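### 5.2 What the needle tracker does between stitches

Earlier reports on the Padovura planner give a single success rate for the whole suturing task. We think that number hides more than it shows. A run counts as a success if the seam is closed at the end, however many times the planner gave up and asked for a new needle pose. We therefore logged the tracker separately, over 3043 control steps, and scored each re-grasp on its own.

The weak point is the moment when the needle is out of the jaws and the pose has to be estimated from the arc alone. The Drureck segmentation model was trained on clean needles with no thread attached, and it is often assumed that the thread can be masked out. We are not convinced. Trailing suture is pale, thin and curved, and so is a highlight on a needle.

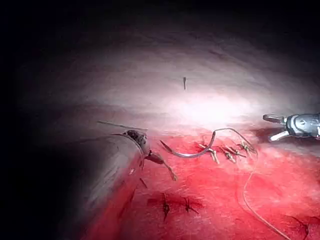

**Figure 8.** Wrist-camera view with the needle outside the jaws. The thread arches from the right end of the needle toward four knotted stitches; the second instrument is at right.

In views like Figure 8 the tip is the easier end to locate. The other end runs straight into thread, and the fitted arc tends to grow past it. Kinnear's length prior limits this error but does not remove it, and it fails without any warning when the needle model is wrong. Bright spots on the background cause a second problem – the confidence score stays high while the fit drifts.

Of the re-grasps we scored, five began from a pose that the planner rated as safe and that a human reviewer rejected. We would not read a trend into five cases. They do suggest that the planner's own confidence should not decide when it may proceed.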